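Speaker notes - Looking after the gripper on the Drotness cell
Malik, 9/28/23

Slide 1. Say good morning and wait until the door is closed. I will speak only about one cell, the one where we take apart old desktop computers. For the line in Erora please ask me later, it has other fingers and other problems.

Slide 2. The bolts on the fingers. We check all of them after every 1,000 cycles. Before August we did it when somebody remembered, and we lost 2 shifts because of one bolt which came out inside a case. Mark each bolt with paint pen - if the line is broken, the bolt has moved. Pause here, people usually want to write this down.
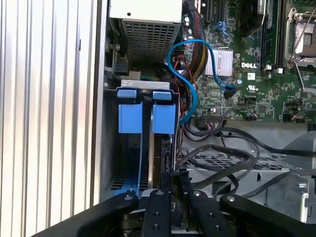 Gripper at the open Dell tower, blue tabs of the drive carrier just above the fingers.

Slide 3. Approach to the drive carrier. Point to the blue SATA cable, it loops near the carrier. The finger must not come under this loop. We teach three points and the last one is slow, 210 mm from the side panel. When you change a fingertip, teach the last point again. Do not trust the old value, even if the part has the same number.

Slide 4. Cleaning. Dry brush first, then vacuum. No compressed air, it pushes the dust into the gripper body. (If time is short, skip to the spare parts list from Santoso.)

Slide 5. Questions. Repeat the question in the microphone before to answer.

4 shares | 2 comments
This site uses cookies. Accept | Settings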